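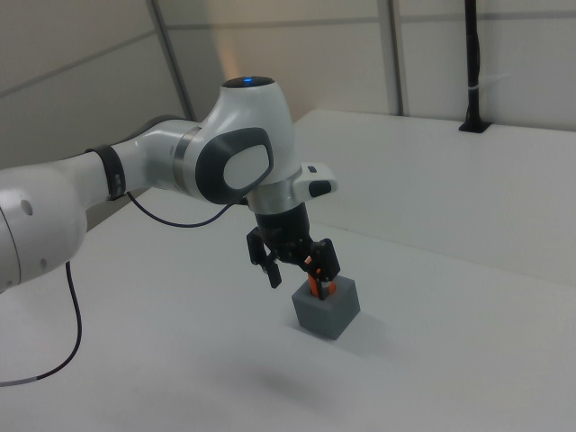 The arm at the gray block, with the orange piece at the opening.

Tips for a Small Pick-and-Place Bench
by Špela Delić, Mar 11, 2024

We set up our arm in the shared workshop in Ullbridge last August, and I have been meaning ever since to write down the little things that made life easier, mostly so I can stop repeating them over coffee (I don't mind, really, but the coffee gets cold!). They should help with just about any arm you can bolt to a table.

Start with a plain table. Ours is white, and I love it for this job, because a dropped screw shows up right away and so does a smudge. Wipe it with a barely damp cloth and a drop of dish soap, then dry it with an old T-shirt. Skip the spray polish, please. I used it once, the block went skating, and I lost an entire evening to finding all my positions again.

Give your cables some slack, but only as much as they need. Before you run anything at speed, move the arm by hand to the farthest corners you plan to use and watch the cable the whole way. If it goes tight anywhere, fix that first. Zip ties are fine on poles and uprights, and I trim the tails with nail clippers so they don't scratch anybody's wrist.

Make the first target a forgiving one. A peg and a block with a round hole are plenty for weeks of happy fiddling. Pick two colors that look nothing alike, and if you're making the block yourself, soften the edges with 600 grit paper and run a little of it around the rim of the hole too. 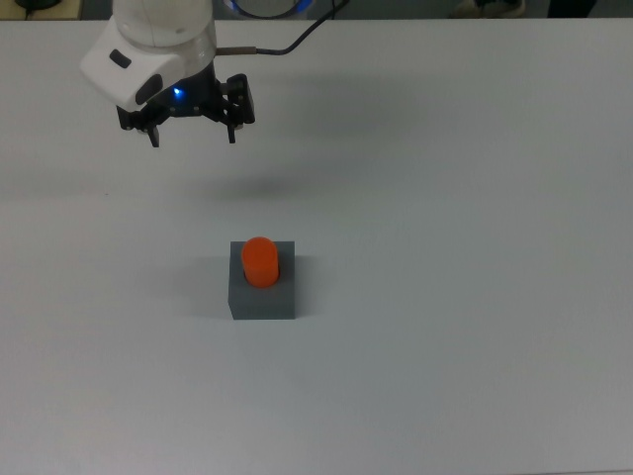

Teach the spot above the hole before you teach the hole itself. I save a point straight over the peg with the fingers open, then a second one down at gripping height, and I never let the arm travel sideways between them. It feels fussy the first day and after that you won't think about it. Save your points under names you'll still understand next month, too. Mine used to be things like "532" and I have no idea now what I meant.

Go slow for the first 3 runs, with your hand near the stop button and your sleeves rolled up. Our Zoveck notebook, the fat one with the coffee ring, has a page for each setup where we write down the speed and grip force. Please do fill it in, even when you're tired and want to go home!

One last housekeeping thing: the fingers pick up dust and skin oil like anything else in a kitchen or a shop. With the power off, I go over the tips with a cotton swab and let them dry while I sweep up.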